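Re: Open day, running order

On 15th April, Orysia Sydorenko wrote:
> Can you send the list for the visitors from Wetano?
> Is the sock task still in? Last time it took up
> most of the hour.

Orysia,

It is still in — they asked for it. We have 14 people signed up and room for 20.

1. Welcome and sign-in, Maksym at the door.

2. Hand-held grippers at the table. One holds the rolled socks, the second takes the fluffy gray-blue piece.

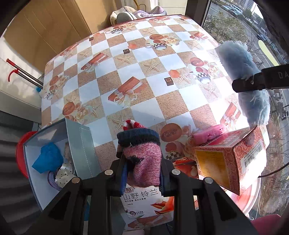 3. Visitors try it themselves, 2 at a time.

4. Questions with Ha-neul.

Yaroslav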